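# About Plonderberg

Plonderberg is a bookkeeping school for people who run small shops and trades.

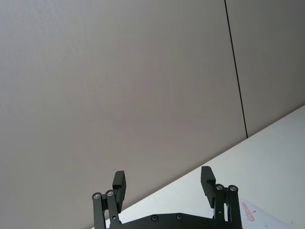
We teach evening courses in basic accounts, payroll and sales tax. Cempaka Ong started the school after 6 years of doing the books for a plumbing supply business, where most of her day went to fixing other people's spreadsheets. She still teaches the first course herself.

Classes are capped at 30 students and start at 7 p.m. The basic course is called Nonum. It assumes you know nothing about debits and credits, and you work on your own receipts from the second session on - bring them in whatever state they're in. Pacheco is the follow-up course and covers payroll, quarterly filing and year-end closing.

Fees are $300 per course, including the workbook. You can pay in two parts. If you miss a session you can sit in on the same one in the next round at no charge.

We don't file tax returns or give legal advice. Former students who want someone to check their books can use Skatik, our review desk, which is open from February until the spring filing deadline.

To sign up, use the form on the Courses page. Questions about company groups go to the office, and we answer those by phone in the afternoon.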